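3.2 What people do with the odd pieces

I went into the laundry part of the Leditz study thinking folding would be the interesting bit. It wasn't, at least for me. What kept pulling me back was the moment before the fold, when a piece gets lifted off the pile and you have to work out what it even is. Our logs have 1,371 of these pickups, and I've been through every one (some of them twice, with coffee).
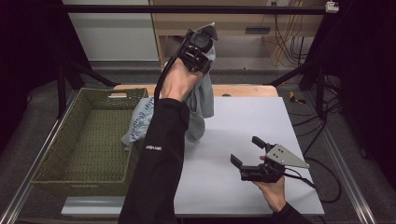

Figure 4. A light grey cloth held up by one corner over the table, next to a woven basket.

Flat things like towels and cloths are easy. Grab a corner, let it hang, and you pretty much know where the other corners will be. I'd happily give that job to anyone! Knitwear is another story, and our Plenico coding sheet, which I wrote myself, had only one box for "lifted by edge."

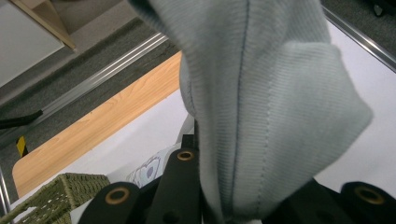 So I added a second box for pieces lifted by whatever part came to hand, and recoded the first 500 pickups with it. Knits landed there far more often than I'd guessed, and they also got put back down and picked up again more. A seam helps, if you can find it, but soft ribbed fabric folds over on itself and a sleeve can pass for a hem for quite a while. 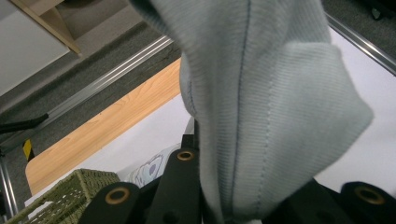
Petrauskas objected that the new box mixes up two habits, grabbing without looking and grabbing the middle on purpose, and that sweaters should be lifted from the middle anyway so they don't stretch. I think that's fair, and I split the box again for the Wuno round in Section 3.3.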